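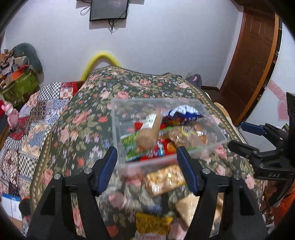
Flirkance bedroom set

README for the August release

Flirkance is a small collection of recordings made with hand-held grippers in ordinary homes. The grippers are built and repaired at the Notesville shared workshop, and the people who build them do most of the recording. This part of the collection covers bedrooms. Kitchens and workbenches are kept in separate folders with their own README files.

What is in it

The release holds 397 episodes. An episode is one continuous recording of one person doing one job with one or two grippers, from first contact to letting go. The jobs are sorting packaged snacks into a clear plastic container, moving the container, emptying it, and folding small pieces of cloth. Most episodes are under 30 seconds.

Each episode folder contains the video, a pose track for each gripper, the finger opening over time, and a short text file with the job written in plain words. The text was typed by the person who did the job and has only been checked for spelling.

Hardware

Both fingers are printed in black and close in parallel on a single servo. The ribbed pads are cast separately and glued on. Pads wear out on the inner edge first - change them when the ribs look flat, and write the change in the log so the finger opening can be corrected. The pivot screws need a drop of thread lock. Without it they back out after a day of use and the opening value drifts.

The lens is very wide. Straight walls will look curved unless you apply the calibration file, one per gripper, in the calib folder. Do not swap these files between grippers, even if the grippers were printed from the same model.

Known problems

Motion blur is common in the lifting episodes. We left these in. If your training code is sensitive to blur, use the sharpness column in index.csv and set your own cutoff.

Clear containers are hard for the depth estimate, and patterned bedding underneath makes it worse. Treat depth inside the container as missing.

Soft surfaces move. The height of a bed changes during an episode when weight is put on it, so a table height from the first second should not be reused for the whole recording.

Episodes numbered 555 and up were recorded after the servo horn was replaced. The finger opening in these reads slightly larger at full close. Numbers are not continuous, as rejected episodes kept their numbers.

Splits

There is no official test split. The Vundton folder was recorded in a different house and works well as held-out data. The Naidoo folder has the cloth folding only.

Use

Free to use for research and for your own builds. Please do not try to work out whose home a recording was made in. If you find a face, an address or a readable letter, report it and the episode will be pulled.

Questions and pad molds: ask for Dumisani Khumalo at the workshop, Friday after 6 p.m.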